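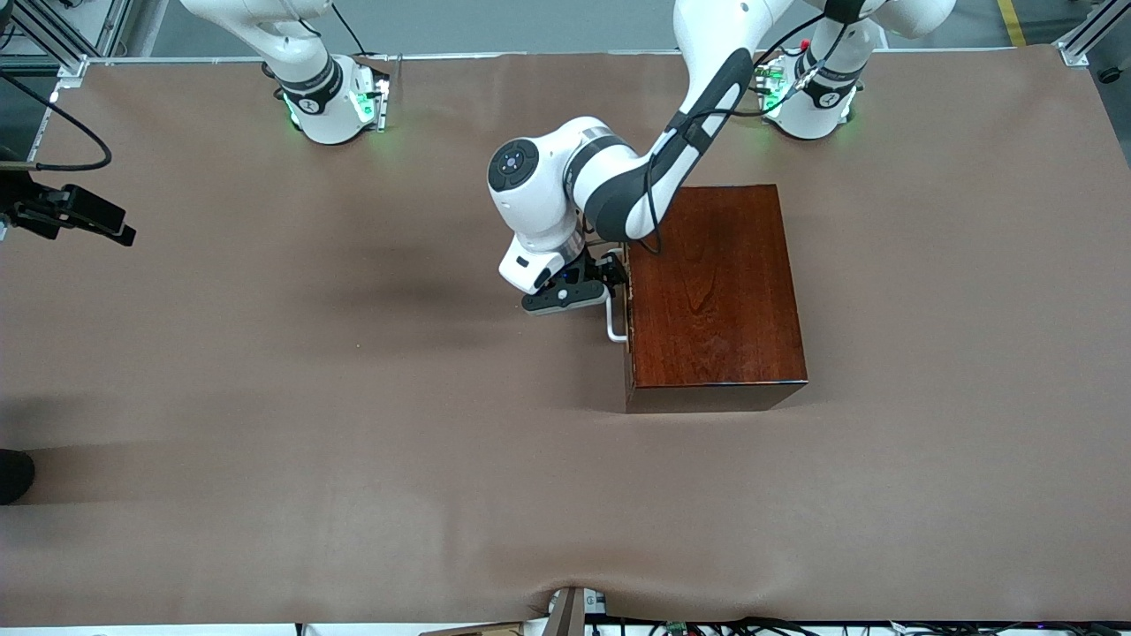

Glossy wooden boxes have gone out of favor, and I think that is a mistake. Walk through any home store now and the boxes are pale, flat and dry to the touch. The labels say natural or raw. The older kind, dark red and polished until it throws the ceiling light back at you, has moved to thrift shops and estate sales, where it sits between the cake stands and the picture frames with a low price on it. I own several. I would like to argue for them.

The main complaint is that gloss looks cheap. People say it hides the wood. I have heard this from friends who know furniture and from friends who don't, and I don't agree with either group. A clear gloss over mahogany or cherry shows more of the grain than a flat finish does. The dark streaks get darker and the orange parts come up. On a flat finish the same board can look like cardboard from across the room. What hides wood is thick colored stain, and you find plenty of that under matte coatings too.

I will give the critics one point, which is glare. A polished side near a window or a lamp will have a white patch on it for part of the day, and in that patch you can't see anything. You have to turn the box or move your head. Some people find this annoying. I find that it makes me pick the thing up, and a box that gets picked up is a box that gets used.
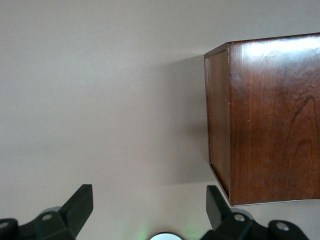

The sides are the part I look at first when I'm buying. Everyone looks at the lid, and makers know it, so the best piece of wood usually goes on top. The sides tell you how the rest was chosen. If there is a good arched figure low down on a side, where most owners will never look, somebody took some care, or at least didn't save every good board for the lid. I also look at the edges. A clean line along the bottom rim is a good sign. On a bad box the finish pools there and dries in little bumps you can feel with a thumbnail.

Then there is the matter of what shiny boxes are for. A lot of the ones I see have something sticking out of them: a key, a knob, a small bent handle on the side. Sellers on the online markets treat these parts as a problem. They write "handle as shown" and say no more. I would pay extra for it. A box with a handle on the side can't be shoved flat against a wall of books and forgotten. It needs a bit of room around it, and people end up giving it a shelf or the corner of a desk. A plain cube gets stacked. I have stacked plain cubes myself and then not opened the bottom one for 7 years.

I did try the other way. Two winters ago I bought a set of 4 storage boxes from Flellow, all unfinished pine, sized to fit inside one another. They looked very good on the website. Within a month the lids had gray fingerprints along the front edge and one had a ring from a coffee cup that I never got out. I sanded it, and the sanded spot came up lighter than everything near it, so then I had to sand the lid, and after that the lid didn't match the box. A varnished box would have needed a damp cloth.

People who like bare wood tell me the marks are part of its character. Maybe on a chopping block. I don't want the history of my coffee on the thing that holds my grandmother's letters.

Price comes up as well. A new box with a proper gloss finish is not cheap, and I don't think it should be. The one I admired longest was in the window at Ridier, downtown, for $218. I did not buy it. A few months later I found one of about the same size at the Sunday flea market in Vastmont for far less, with a scratch across the back and a lid that stuck when the weather was damp. The scratch took one evening. I used 600 grit paper with a little water, then a polish from Rankin that smells terrible and works well. The lid still sticks in August.

That is another thing to be said for gloss – it can be fixed at home by someone who is not very skilled. A small scratch in the clear coat is often only in the clear coat. You rub around it gently until the whole area goes dull and then you bring it back. It is slow and your arm gets tired. But the wood underneath has not been touched. With bare wood there is no layer to work in, and every repair removes some of the box.

I should say where I would not use one. Bathrooms are bad, and so is any shelf over a radiator. Direct sun will change the color, and it will do so unevenly if you leave something sitting on the lid, as I found out with a small clock. Children's rooms are fine as long as you don't mind stickers. They come off varnish with warm soapy water, which is more than I can say for the pine.

My other objection to the fashion for dull finishes is that it makes every room look the same. Pale shelf, pale box, pale table, linen-colored cushion. One dark red box on a brown cloth does more for a room like that than another basket would. It is a little old-fashioned and it looks like it came from a different house. I like that about it, and most visitors go over and touch it – usually on the lid, where I then have to wipe off the prints.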